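Food and Your Body > Vitamins and Minerals

What does iron do?

Iron is a mineral. Your body cannot make it, so it has to come from food. Most of it is used in red blood cells, inside a substance called haemoglobin. Haemoglobin picks up oxygen in the lungs and carries it to the muscles, the brain and everywhere else.

There are 2 kinds of iron in food. Haem iron is found in meat and fish. Non-haem iron is found in beans, lentils, dark green leaves and some breakfast cereals. The body takes in haem iron more easily. Vitamin C helps with the other kind, so orange juice with cereal is a useful pair. Tea has the opposite effect.
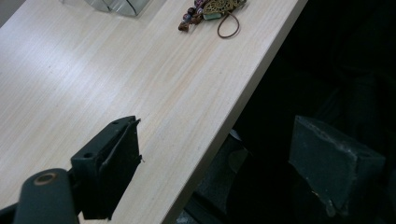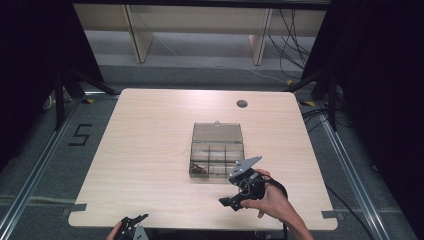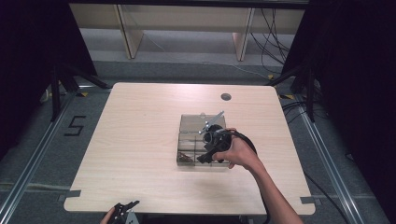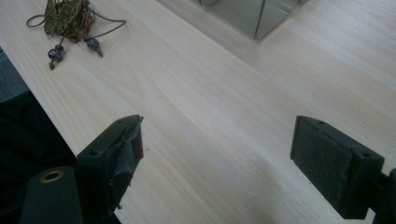
Iron that is not needed straight away is put into store, mainly in the liver. The store is a protein called ferritin. It is shaped like a hollow ball, and iron is kept inside it until the body calls for it. The clear box with its lid open has thin walls between its sections; ferritin has one space in the middle and no inside walls. A person whose store runs low may feel tired and look pale. A doctor can check with a blood test. Iron tablets are only for people who have been told to take them, as too much iron is poisonous.

Text: Leen Nassar

More in this section
Why bones need calcium
Zinc and healing cuts
What is vitamin D?
Salt: how much is too much?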